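Parallel gripper fingers for small flat parts: stock tips or something softer?
Posted by purba_bench, December 20, 2021

Hi all! I've got a two-arm tabletop cell that I'm slowly turning into a desk-sorting rig, and I'm stuck on fingertips. The arms are the white-and-black kind with a wrist camera on each gripper, both bolted to one metal base rail. The job right now is office stuff, mostly binder clips, picked off the table or out of a plastic tray.

I ran 200 picks with the stock hard tips and then 200 with some silicone sleeves I ordered from Peltley. The stock tips are great on the clip body but they skate right off the wire handles (so annoying!). The sleeves hold the handles fine, except they're fatter, so in the tray they shove the neighboring clips around and I end up with nothing or with two. My controller is an Idbridge, and I have grip force set to 50 percent for both sets. I'd like to keep the same tips on left and right if I can, mainly so I can swap spares.
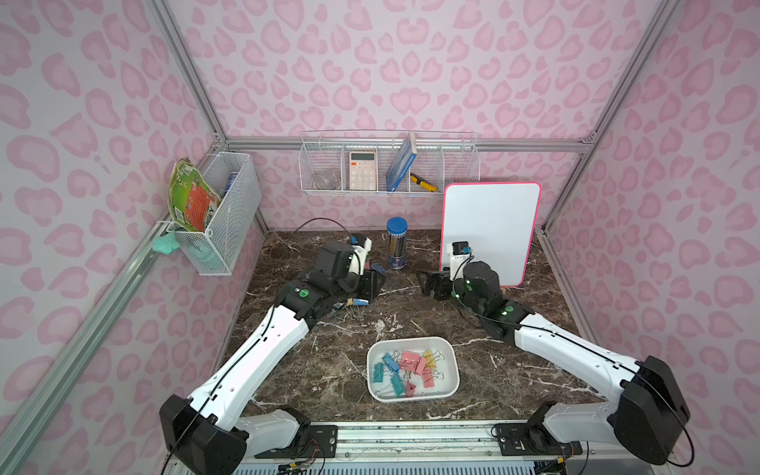
Miroslava Dvořáček wrote back that force was the first thing she'd touch, before spending another cent on tips. Her words: "50 percent is a lot for something that small. A hard tip squeezing a round wire will spit it out like a watermelon seed. Drop to 30 or so, close slower, and rerun the stock tips before you blame them." She also wanted to know if the wrist cameras were focused for close range, and said hers needed a refocus every time she changed finger length, which cost her most of July to figure out.

Štěpánka Zeman
I went through this with a pair of Sutent grippers. What worked for me was keeping the hard tips and gluing a thin strip of rubber on the inside faces, maybe a millimeter thick. You get most of the grab without the bulk, so you can still get down between parts in a bin. I also filed a shallow V across one finger for wires and pen-shaped things. It looks terrible and I love it. Replace the rubber when it gets shiny! Mine lasts 13 days or so of regular use and then the misses creep up.

For jumbled trays I'd also try a little nudge move first, tips closed, just to spread things out. It adds a couple of seconds per pick but you'll get fewer doubles.

gluegun_gary
just use suction

purba_bench
Thanks, everybody! Gary, I did think about suction but there's hardly a flat spot big enough for my cups once the clips are lying on top of each other. Going to try the lower force tonight and the rubber strips after that, same pick count so I can compare. Štěpánka, do you use plain superglue for the strips or something that peels off?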